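Speaker notes - student robotics project, regional schools night
2025-02-22
Slot is 16 minutes including questions. Slides are numbered in the margin of the printout. Clicker goes back one slide if you hold it too long.

## Opening (slides 1-2)

- Thank the hosts at Ekcombe. Say which school and which year levels: the Mokamine club, mostly Year 10 and 11.
- The club meets after school, twice a week in term. Last year we built line followers. This year the students wanted an arm.
- We couldn't afford an arm. So the project moved into simulation, and that's what tonight is about.
- Ask for hands: who has run a simulator with students before? If it's most of the room, skip slide 3.

## What the students are doing (slide 3)

- The task is a kitchen tidy-up. The arm picks up a small object and puts it down where it's told to.
- Students work in groups. Each group has its own copy of the kitchen and its own set of objects.
- Every group gets 5 objects. They have to write down before they start which one they think will be hardest, and why.
- Most guessed the biggest one. The trouble came from odd shapes with bits sticking out. A box has two flat sides to close on. A thing with legs doesn't.

## How we ran it (slides 4-6)

- First month was driving by hand. Keyboard only. It was slow and the students complained about it, but they learned which joint does what.
- After that they wrote scripted moves: go above, lower, close, lift, travel, open.
- Then they recorded their good runs and trained a small model on them. The first training set was 100 runs, shared between all the groups.
- It wasn't enough. We went to 200 and changed the rule so that every run had to start with the object in a different spot.
- The second change mattered more than the extra runs, I think. We didn't test the two separately and I should say so if someone asks.

SLOW DOWN here. Last time I rushed the next slide and had to go back to it.

## What counts as a success (slide 7)

- We had an argument over this that took up a whole meeting. Is it a pick if the object leaves the floor? If it's held by one edge? If it's dropped on the way over?
- The students settled it themselves. Object has to be lifted, carried and released in the target area, and it has to stay there. Everything else goes in the log as a fail with a reason next to it.
- Show the log sheet. Columns: group, object, start position, result, reason.
- The reason column is the useful one. "Slipped" and "missed" are different problems, and they need different fixes.

## Problems (slides 8-9)

- School laptops. The rendering was too heavy for the older ones, so we turned the shadows off for training and back on for checking.
- Camera angle. One group trained with the view in one place and tested with it in another. Their model went to pieces. They worked out the cause on their own, which took two sessions, and now they check the view first.
- File names. We lost a batch of recordings in June to people saving over each other's work. Folders are now by group and date.
- Physics. Sometimes an object sits in the gripper in a way it never would in real life. We tell students to look at the grip as well as the score.

## Orkudska workshop (slide 10)

- The Orkudska workshop day gave us time on a real arm, a smaller one than ours in the simulator.
- Scripted moves carried over reasonably well once the heights were redone. The trained model did not. No group got a full success with it.
- Students were disappointed, then quite interested. Their write-ups from that day are the best ones of the year. Copies on the side table.

## Next (slide 11)

- Lighting and floor colour changed at random during training.
- More than one object in the kitchen at once.
- An entry in the Mohamedi challenge, junior section, if we can get the write-up done on time.
- We're happy to share the log sheet and the lesson plans. Put the club email up and leave it up.

## Questions

Likely ones: cost (nothing for software, plenty of laptop time), how much coding they need first (loops and functions), whether it suits Year 8 (the hand driving does, the training part doesn't).

If there's no question straight away, go to the last slide and talk about the lift and carry stage.

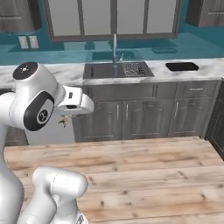

Finish on time. The next speaker needs the projector cable, so unplug before packing up the laptop.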